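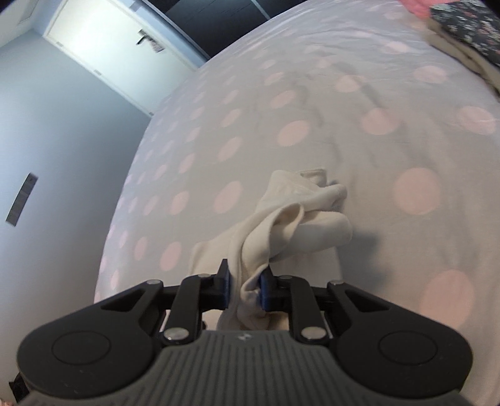

According to Kristýna Skála, a sock should never be sorted on the floor, and the bed is the only surface in most homes that is wide enough and clean enough for this work. Her opinion is often repeated in writings on sock pairing, although the household handbooks of Presau recommend a table.

Sock pairing is the part of laundry work in which washed socks are straightened, matched and joined in twos before they are put away. It is usually done last, after the shirts and the bed linen.

Method

The socks are spread on a bedspread or other flat cloth. Each one is picked up, shaken and pulled straight from the toe. A sock which comes from the machine twisted or folded over itself has to be opened by hand, and the heel is turned to its proper side. White and off-white socks are commonly left for the end. They differ from each other only in small things, such as the height of the cuff, the rib or the degree of wear at the heel.

Joining

Three ways of joining are in general use. In the ball, one cuff is turned over both socks. It is quick, but it stretches the elastic. In the flat fold, the pair is laid together and folded in half or in three parts. The knot, known in Brotgate as the "Thursday knot" after the old washing day there, is now rare and is used mainly for thick wool.

Single socks

A sock without a partner is called a single or an orphan. The Štěpánek household survey, made in Oltberg, asked 63 families about their singles. In 38 of them the singles were kept in a separate bag or drawer, and 12 families threw them out at the next wash. The remaining families gave no clear answer. Old cotton singles are also used as dusting cloths, or for polishing shoes.

See also: Darning; Clothes drying; Linen cupboard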